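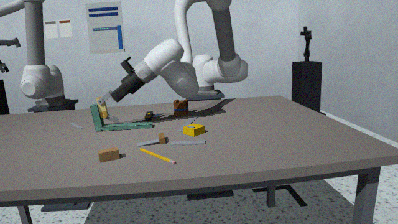 # "You have to let the dough tell you off": an afternoon with Ingeborg Kleinschmidt

Ingeborg Kleinschmidt had the kettle on before I'd got my coat off, and by the time I had found somewhere to put my notebook there was a slice of something dark and seeded in front of me, buttered right to the edges. She doesn't believe in leaving a border. "My mother left a border," she said, "and I used to sit there and look at it and feel robbed."

If you have lived in Merncombe for any length of time you'll have eaten her bread, whether or not you knew whose it was. She ran the bakery at the bottom of the hill under the name Wendt, which was her late husband's mother's family name and had been over the door for years when the two of them took it on. She is 70 now, retired from the shop but very much not retired from baking, and she has spent the past couple of winters teaching rye bread to anyone who asks, in a kitchen where you have to move the cat to get at the flour.

I'd come to talk about the sourdough, which people in town speak of rather as they might a well-liked uncle. She wanted to start further back.

"I came here to be a seamstress," she said. "Did you know that? I was going to do curtains. I had a room promised to me and the name of a lady who needed help, and when I got here the lady had moved to be near her daughter. So there I was with my scissors. And Uwe's mother had a card in the window, saying early mornings, must be strong. Well, I was strong."

Uwe is Uwe Pfeiffer, her husband, who died eleven years ago and who comes up in nearly every story, generally carrying something heavy. He did the ovens and the deliveries. She did the dough, first under his mother's eye and then under her own, which she says was the stricter of the two.

## Up at two

The working day began at 2 in the morning, six days a week. I asked how long it took to get used to that and she laughed so much she had to put her cup down.

"You don't get used to it. You get used to being a person who isn't used to it. We'd have our supper at four in the afternoon and people would ring up for a chat at seven, perfectly normal people, and Uwe would answer in his pyjamas. We went to the pictures once in the whole of the first year and both of us slept through it. I couldn't tell you who was in it. There was a horse."

What she did love was the hour after the first loaves went in, when there was time to sit on the flour sacks by the back door with a coffee and hear the town being quiet. She talked about that for a good while, about the milk lorry changing gear on the hill and the one lit window across the road, and how on a cold morning the steam would go straight out of the door and up past the gutter. I had a whole page of questions about hydration and I'm glad I kept them to myself.

The rye itself came from Uwe's mother, who never wrote anything down and measured with a chipped blue jug. When the jug finally broke, Ingeborg panicked. "I had no idea what a jugful was. I'd never thought to check. We had three days of very strange bread, and the customers were so kind about it. One gentleman said he preferred it, but I think he was only being nice to Uwe."

So how did she get it back?

"With my hands, in the end. Too wet sticks in one way and too dry sticks in another. You have to let the dough tell you off. I say that to my class and they look at me with their little scales, and I do let them use the scales, I'm not a monster, but then I make them put the scales in the cupboard and do it again."

## The class

Her class, as she calls it, began with a single pupil. Javiera Urrutia had moved in two doors along and knocked to ask where she could buy a decent loaf now that Wendt had shut. Ingeborg told her to come back at ten the next morning and bring an apron.

"I thought she'd give me a recipe," Javiera told me when I rang her that evening. "I was there until half past three. We made four loaves and ate most of one, and she told me about her wedding, and at the end she handed me a jar and said, 'Feed it on Tuesdays.' I was a bit frightened of it, to be truthful. I put it on top of the fridge and didn't look at it."

Javiera's first solo attempt, she says, could have been used to prop open a gate. She took it round anyway, wrapped in a tea towel, and Ingeborg cut it with the big knife, looked at the inside for a long time and said that the crust was good. They toasted it and had it with plum jam. The second was better, and by the fifth her husband had stopped buying sliced.

Till Schwerdtfeger joined after that, a retired surveyor with no patience whatever for waiting, which made rye an odd choice. "He opens the oven," Ingeborg said darkly. "I've told him. I say, Till, what is it that you think has happened in there since last time?" He has since moved on to a wholemeal he calls Rumuvley, after the farm where he gets the flour, and brings her one on Fridays. She says it's a good loaf, a little tight in the middle. When I passed this on to him he said it was exactly as tight as he wanted it, and then asked whether she'd said anything else.

She takes no money for any of it. People bring eggs, or jam, or they clear the gutters. Somebody she'd taught for just one afternoon turned up months later and rehung her back door so that it no longer catches on the mat.

## What's in the tin

Before I left she went to the dresser and fetched down a biscuit tin with the order slips from the shop's last Christmas in it. She had kept them all, in a rubber band that had gone brittle and left a brown line across the top one. There were 1,582 of them. She knows because she and Uwe's cousin Gunther Kuhlmann sat and counted them one wet evening with a bottle of something open, and Gunther made her do it again when they disagreed.

She went through a few with me. Two large rye, one small, for a Mrs somebody who always paid in coins. A stollen with no peel. A stollen with double peel, for the same street, "and they were brothers, so make of that what you like." One slip said only *the usual and a bit more*, and she could still say what the usual was and how much the bit had been.

I asked if she missed the shop. She thought about it while she put the slips back in order, and it took her some time, as she was particular about the order.

"I miss the people coming in wet," she said. "When it rained they'd come in and stand there longer than they needed to, you see, with the windows all misted up, and they'd tell you things. I don't miss the invoices. I don't miss the mixer, that was a dreadful machine, it walked across the floor if you didn't hold on to it. But when it rains I do still think, oh, we'll be busy."

She sent me home with half the seeded loaf and a jar of my own, with a bit of cloth over the top and instructions that I wrote down on the back of my hand because my notebook was already in my bag. They are, as far as I could still read them on the bus:

- Feed it once a week, a big spoon of rye flour and the same of water.
- Stir with the handle end, not the bowl of the spoon.
- If it smells of pear drops it's hungry. If it smells of apples, leave it be.
- Bake in the morning, eat it the day after. Never the same day, whatever Till tells you.

I asked her on the doorstep about the handle, and whether it made a difference to the bread. "No," she said, "but it's easier to wash." Then she told me to mind the step, and that I was to bring her the first loaf however it came out, and that there would be jam.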